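Taller Drullance — Cuidado de la ropa
Sesión 6. Doblado de prendas de punto

Material: camiseta lisa de algodón y mesa despejada de objetos pequeños. Entrega de fichas: jueves.

1. Extender la prenda y alisarla desde el centro.
2. Doblar a lo largo, de modo que quede una tira — el cuello en un extremo, el bajo en el otro.
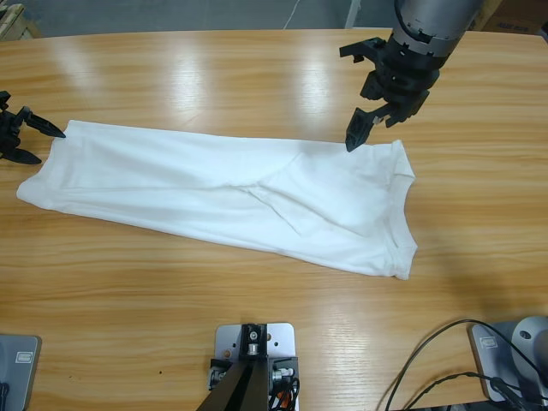 3. Repasar las arrugas con la palma antes del siguiente pliegue. El cuello es lo que más cuesta: la tela se amontona junto al ribete.
4. Plegar la tira en tercios.
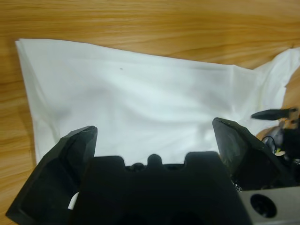 Fig. 2. Tela blanca en doble capa, con el extremo derecho arrugado.

Lectura: manual Drendley, p. 83.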